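4.2 What the planner does when the arm is in the way

I'll admit we underestimated this part. When we started on Devow, I figured perception would be the hard bit and planning would be boring. Then we put the overhead camera up and found that the arm hides whatever it's working on, pretty much exactly when we want to look at it. So a lot of this section is about remembering things!

Devow keeps a small belief table with one row per object (pose, class, last time seen, and a confidence score). When the segmenter, which we call Rikard, stops reporting an object, we don't throw the row away. First we project the arm's own geometry into the camera view using the joint readings, and if the missing object falls inside that silhouette, its confidence just stays put. If it falls outside, the confidence decays, and after 20 missed updates the row gets dropped. That one rule got rid of most of the silly behavior we'd been seeing, like the planner trying to re-find a toy it was holding.

Partial views are the annoying case. A toaster oven half covered by the gripper still gives you a handle and a knob, so we fit the whole appliance model to whatever parts are left and lean on the previous pose for the rest (Figure 2). Small stuff inside the oven is worse. You might get a patch of red and nothing else, and Rikard will happily call that a strawberry if you let it.

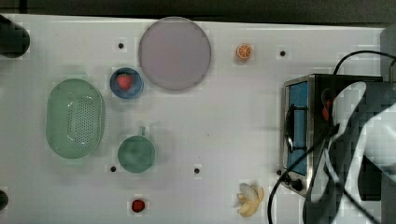
Figure 2. Overhead view with the arm over the right half of the toaster oven. The plate, colander, bowl and mug are clear of the arm.

So we don't let it. Any mask that touches the arm silhouette can update a row that already exists, but it can't create a new one or change a class label. It's a blunt rule and I kind of love it. We replayed 638 logged episodes while tuning the decay, and the planner, Gaillard, needed no changes at all, because it only ever reads the table. The one thing we did have to add was a retreat move: if a goal depends on a row that's been frozen for too long, the arm backs off and waits for 2 clean updates before replanning.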